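What We Paid For: A Term With the Gostano Handheld Gripper Kit

Project report, Robotics Practicum, Group 4
Supervisor: Akihiko Yoshida

1. Why we did this

Our department was thinking of buying a handheld gripper kit so that students could record demonstrations for robot arms without needing a robot arm. The kit we were lent is called the Gostano, sold by a reseller named Wuyts. You hold it by the grip, squeeze to close the fingers, and a wide-angle camera on top records what you do. Later, in theory, a computer learns from those recordings.

The Wuyts product page says the kit is "classroom ready" and that a new user can collect useful data in the first hour. We wanted to find out if either of those things was true before the department spent money. Mr. Yoshida asked us to write down what went wrong as well as what went right, and he told us he didn't care which section was longer.

2. What comes in the kit

The kit has the gripper, two sets of ridged finger pads, a cable, a calibration sheet and a license for the Hudirness software, which sorts the recordings. The license runs for one term. The product page says this in small gray type near the bottom, and we missed it. If the department buys the kit, the license has to be renewed, and the renewal price is not listed anywhere. We wrote to Wuyts in August to ask and were sent a brochure.

The gripper weighs 735 grams less than the older Skivitz unit in our lab, according to the brochure. We had no good way to check that, but it does feel lighter.

3. How we tested it

We picked a job that sounds dull and is hard for machines: handling small everyday things on a meeting table. A lab bench with one colored block on it makes any gripper look good. A long table with a parts organizer, boxes, papers and power cords on it is closer to what the product page promises.

Each of us took turns holding the gripper. We tried to pick things up, move them a short way and set them down. We agreed beforehand that a recording would be kept only if the Hudirness software accepted it without anyone fixing it by hand. We also agreed not to move things to make the job easier, although I know of at least one time when we broke that rule. 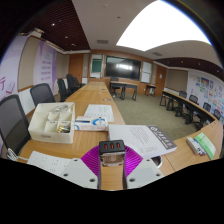
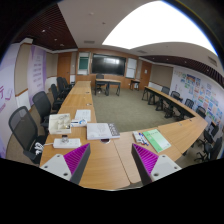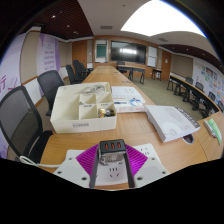
Views from the gripper over the long table.

4. Results

We made 235 recordings. The software accepted 73 of them. The rest were thrown out, mostly with the message "tracking lost," which the manual explains in one sentence: "Move more slowly." We moved more slowly. The share of accepted recordings went up a little, and then each recording took so long that our arms got tired and the accepted share went back down.

The wide view was the best part of the kit. You can see the fingers and most of the room at the same time, so it is easy to tell afterward where the hand was. The price of that is that small things look very small. Printed labels were often too blurred to read in the recordings, even with the gripper held low. If your project depends on reading labels, this is the wrong tool, and the product page should say so.

The finger pads grip boxes well. They are poor with anything flat. A single sheet of paper defeated all of us, and so did a thin booklet unless we first slid it to the edge of the table, which felt like cheating. Small metal parts could be picked up, but only by the two people in our group with the steadiest hands. The brochure says "no practice needed."

We also had trouble with the squeeze handle. It sticks slightly when the fingers are almost closed, so a gentle grip turns into a hard one. Wuyts told us this "improves with use." Ours did not improve.

5. Did a computer learn anything?

A little. We trained a simple model on the 73 accepted recordings and ran it on the lab's robot arm. It could reach toward a box most of the time. Picking the box up was another matter, and I would not want to show that part to visitors. In fairness, that is a small amount of data, and the Hudirness guide suggests much more. I would take this excuse more seriously if the software had not thrown away most of what we gave it.

One member of our group thinks I am being too hard on the kit here. Her view is that collecting demonstrations with the real robot arm would have taken us far longer, and that even a low acceptance rate is a bargain compared with that. She may be right. We did not run that comparison, so the report can't settle it — and neither can the brochure, which makes the same claim and gives no numbers for it.

6. Cost

The kit is listed at $2,735. That covers one gripper and the one-term license. A spare squeeze handle is sold separately, and after this term I would count it as part of the price.

7. What we recommend

We don't think the department should buy a full set. One kit, shared between groups, would be reasonable if Wuyts puts the renewal price in writing first. We would also ask for a replacement handle before paying, and for an explanation of "tracking lost" that is longer than one sentence.

Students who use the kit next should plan a full session just for learning to hold it, and should check the recordings the same day. We left our first batch until the end of the week and lost nearly all of it to a calibration mistake that takes a minute to fix. The corrected steps are taped inside the lid of the case.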